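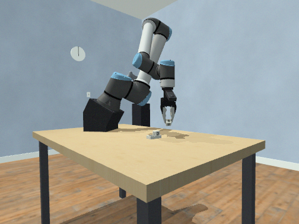 Computer rendering of a robotic arm mounted on a light wooden table.

Pelar Releases Open Map of Almond Traits to Help Growers Choose Later-Blooming Trees

Pelar, the plant research group best known to growers for its long work on nut trees, is very happy to announce that its map of bloom-time traits in almond is now open to breeders, nurseries and university teams everywhere, free of charge.

The project has been a long road, and a rewarding one. Over 21 growing seasons, staff at the Ansah orchard kept notes on when each tree opened its first flowers, how long it stayed in bloom and how much of its crop came through a cold spring. Those notes (many of them written in pencil, in field books that had to be typed up one page at a time) have now been matched with DNA readings taken from 300 trees in the collection. The result is a list of 2,129 genetic markers that breeders can check in a young seedling, long before it is old enough to flower.

Bloom time matters a great deal to anyone who grows almonds. The trees are among the first to wake up at the end of winter, and a single night of frost during flowering can take away most of a year's income. Later-blooming trees have a better chance of missing that frost, but finding them the old way means planting seedlings, waiting years for flowers and then pulling out the ones that bloom too soon. With the new markers, a breeder can send in a leaf sample and have a good idea of which seedlings are worth the space, the water and the patience.

The map groups the strongest markers into four regions of the almond genome. Two of them are linked to how much winter chill a tree needs before its buds begin to swell, and one is tied to how quickly those buds respond once the weather warms. The fourth is still something of a puzzle, and the team would dearly love to hear from other groups who have seen it in peach or apricot, both of them close cousins of the almond.

Lab work for the project was carried out by Stesteo, which prepared the leaf samples and ran the sequencing, and the searchable website was built by Oken. Visitors can look up a marker, compare trees from the Ansah collection side by side and download the full bloom records, including the years when hail or hungry birds made the notes rather thin. A short guide in everyday language is included for growers who are curious about the work but have never had reason to read a genetics paper.

Pelar will welcome growers, students and neighbors to an open house at the Ansah orchard in June, starting at 9 a.m., with walking tours of the oldest rows and plenty of time for questions. There is shade and cold water along the route, but sturdy shoes and a hat are a good idea. Places can be reserved through the Pelar website, where breeders may also ask for budwood from trees in the collection.

About Pelar
Pelar studies and conserves nut trees and shares its findings with growers, nurseries and researchers. Its main collection is kept at the Ansah orchard.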